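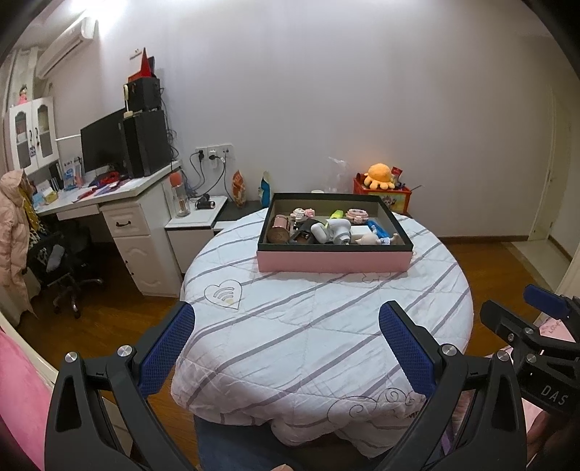 Week 4: learning from hand-held demos

Notes only, not a substitute for the reading. Slides go up Saturday if I get to them. Section numbers follow the Sproģis chapter, not the old course reader.

4.1 Where we got to last time

Teleop: person drives the real arm, we log joint angles and camera. Good labels, slow, robot has to be there. Also operators get tired and do odd things with the wrist.

Plain human video: cheap, heaps of it, but no gripper in view. Have to guess at hand pose, then guess again at how fingers map to two jaws. Two guesses stacked. Bad.

Hand-held gripper sits between the two. Person holds the same sort of jaws the robot will have, camera rides on the tool. No arm at all while recording. You can take it into a bedroom, a kitchen, a shop.

4.2 What gets logged

Per timestep:
camera image from the tool
tool pose (position + rotation)
jaw opening width

With two tools, all of that twice, plus the pose of one tool relative to the other. Students always forget the last one. For anything where both hands touch the same object (opening a bag, folding a cloth) the relative pose matters more than where either tool is in the room.

Actions are taken from the next poses in the recording. So the "action label" is really just where the hand went. Write this out for yourselves once, it comes up in the assignment.

4.3 Relative vs absolute

Absolute: target pose in a fixed room frame. Needs the room frame to be the same at test time. It won't be.

Relative: target pose as seen from the current tool pose. Moves with you. Table gets shoved sideways, policy doesn't care much.

Cost of relative: drift over long tasks, since each chunk starts from wherever the last one left you. The camera closes the loop though, so in practise the drift is usually smaller than people fear. Ask me about the exception with mirrors.

4.4 The latency thing

Image arrives late. Pose arrives less late. Jaw width on its own clock again. If you zip them together by row number you teach the robot to close early or late, and you won't spot it in the training loss. Loss looks lovely.

Fix: measure each delay on its own, shift everything to one clock, interpolate pose. Do it on the recording side AND the robot side. They're different numbers.

Quick check: tap the tool on a table edge, find the jolt in the pose trace, find the same moment in the video. Repeat a few times, don't trust one tap.

4.5 Case: the Nudier tidy-up set

Jae-in Koo's study. Pick a named item out of an open box of mixed household stuff, put it on the table beside the box. 590 demos over 14 rooms, 4 people recording.

Question asked: for a fixed recording budget, more demos per room or more rooms?

Setup: hold total demos fixed, vary number of rooms, test in rooms not in training. Same network each time, same training length. 25 trials per condition.

Main finding: more rooms won. Going back for extra demos in a room already covered gave a bit at first, then flat. New room nearly always gave something.

Second finding, less quoted, more useful I think. Failures grouped by where the item was in the box. Items lying hard against a box wall were the worst, in every condition. Rooms didn't fix it. The jaws need space on both sides and the demonstrators had a habit of nudging the item out with one pad first. Only some of them did it, so the policy sort of half learned it. Hovers, nudges, hovers.

So: two kinds of variety. Background variety (rooms, light, table covers, clutter) and strategy variety (how people solve the thing). First one helps. Second one can hurt if it's there by accident.

Problems with the study, for discussion:
the person and the room are mixed up, most rooms were recorded by one person only
25 trials is thin, look at the error bars before you repeat the result to anybody
success was marked by the same people who did the recording
Virnik re-ran the scoring with outside markers, order of conditions stayed the same, gaps got smaller

4.6 Jaw width, briefly

Log it as a continuous number. Tempting to threshold into open/closed, don't. Soft toys, thin packets and hard bottles all stop the pads at different widths and that's free information. Vavetti notes (on the course page) have a plot, fig numbering is wrong, you want the second one.

Pads too. If the pads on the robot are slicker than the pads on the hand tool, every grasp you recorded is slightly optimistic. Match them or expect drops.

For next week

Read Sproģis up to the end of the section on action chunks. Skip the proof.

Assignment part B: take the sample recording, deliberately misalign the jaw signal, train, report what happens to grasp timing. One page. Label your axes, last year's lot didn't.

Anyone wanting tool time, put your name on the sheet by the lab door. Charge it before you hand it bakc.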